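Small track, big Sunday

Nunham is the kind of circuit you can walk round in the time it takes to drink a coffee, and I love it for that. No grandstands to speak of, one burger van, and a hairpin so close to the fence that you can smell the brakes.

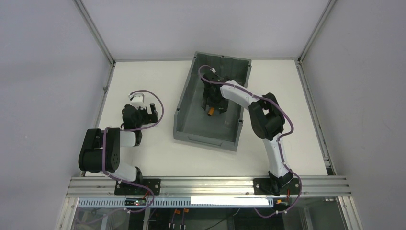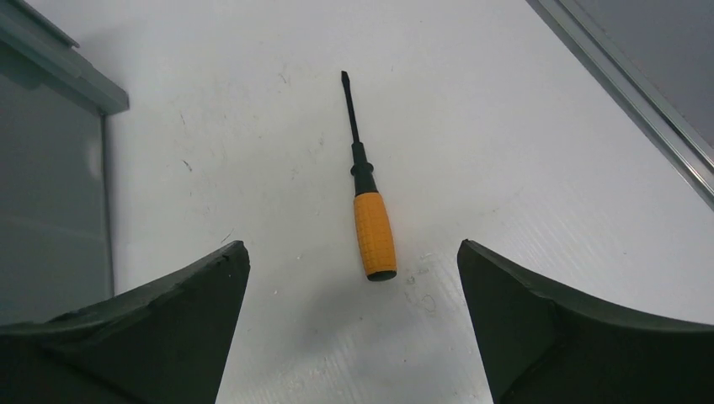
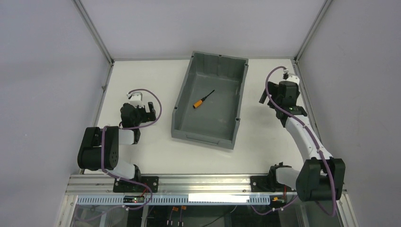 A grey bin and an orange-handled screwdriver.

Sunday's 100-lap club race had 3 cars in it worth the ticket on their own. The Timmermans coupé led from the start and looked lovely doing it, all sideways out of the hairpin and straight again just in time. Behind it the little Dondon saloon, giving away a heap of power on the straight, kept closing up under braking (it must weigh next to nothing!) and dropping back again.

Then there was the Lernach, number 189, which started last after missing qualifying and spent the afternoon picking people off one by one. By half distance it was fifth. With ten laps to go it was on the Dondon's bumper, and the whole bank was on its feet.

The pass came at the hairpin, round the outside, where you're not supposed to be able to do it. Timmermans held on for the win by a car's length, and the cheer for second place was every bit as loud as the one for first.

The next round is in June, on the longer layout. Bring a coat and get there early for a spot by the fence.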